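Carnau Oral History Project
Second progress report to the Holroyd Fund
December 30, 2018

What a year it has been! When we wrote to you in April we had a handful of recordings and a long list of people we hoped to talk to. We now have 90 finished interviews, and people in Clallwood have started ringing us to ask when it will be their turn.

The mill stories are coming in faster than we can type them up. Two sisters who worked in the dye room sang us the song they used to time the vats by, all 22 verses of it, and argued happily over the last one. We also have our first good account of the 1962 flood from the upper end of the valley, which was a real gap before.
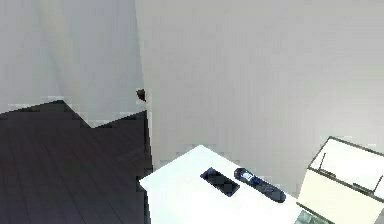 Typing up is still the slow part. We have 1,316 pages checked and filed, and Kristine Baluyot has built an index by street and by trade, so a reader can look up Tanner's Row and find everyone who mentions it. It is a joy to use - we keep losing whole afternoons to it.

Spending is close to plan. Travel came in lower than expected and the sound repairs higher, mostly down to three old tapes that had to go away for baking. We would like to move the travel money across to cover this, if you are happy with that. The 3,000 set aside for the printed booklet has not been touched.

Still to do: the chapel recordings, consent forms for the Flusis families, and the listening evening, for which we have the library hall but no firm date. We would love you to come.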